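**Zamlow is looking for people to handle dustpans, trays and scoops. Read this before you apply.**

We pay $43 a session. It's fair for what we ask, and we don't dress it up as a career step. If another listing promises you "flexible passive income" for testing housewares from your couch, good luck with that one.

Zamlow looks at small plastic goods made for carrying and clearing things. The makers say their handles are comfortable, their lips pick up everything and their sides keep the load in. We have read a lot of these claims and believe very few of them. We need ordinary people with ordinary hands to try the goods and tell us where the claims fall apart.

## What a session involves

Sessions run 2 hours at our Kusdale site. You will:

- lift and carry a block on a pan or tray, then set it down where the sheet tells you to
- sort blocks into crates
- hold scoops by the handle and by the body, and rate both

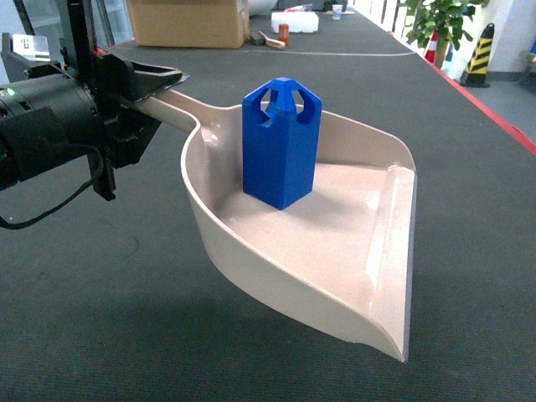
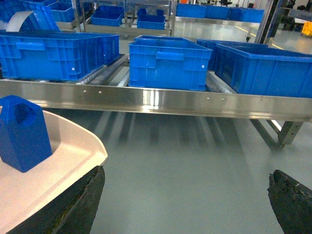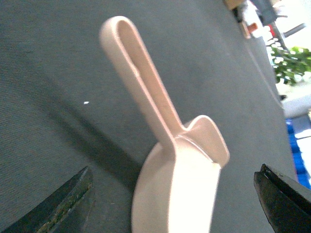
## Who we want

Adults who can stand for most of the session and lift a light crate. You don't need experience. If you have worked in packing or cleaning, say so, but don't expect it to move you up the list. People who already have strong views on dustpans tend to repeat them whatever we hand over.

We'd like left-handed people to apply. "Suits either hand" is printed on a lot of packaging, and we have our doubts.

Please don't apply if you or anyone in your household works for a housewares maker or store.

## What we don't want

Politeness. On our last project, Nivville, we collected 1,525 rating sheets, and far too many said "good" with no further comment. A sheet like that is no use to us. If a handle digs into your palm, write that down. If you can't tell two items apart, write that down too - it may be the most useful thing on the page.

## Pay and small print

- Payment is by check, mailed within 7 days of your session
- Parking is free, but we don't cover mileage
- You can stop at any point and still be paid for that session
- You don't get to keep the goods
- Your name won't appear with your ratings

We can't promise repeat sessions. Some people get called back and some don't, and it depends mostly on the schedule.

## How to apply

Send us a short note with your daytime phone number, which hand you write with, and one household item that has let you down, with the reason. Skip the resume and the cover letter.

Posted 30 Mar 2021. This listing comes down when the places are filled.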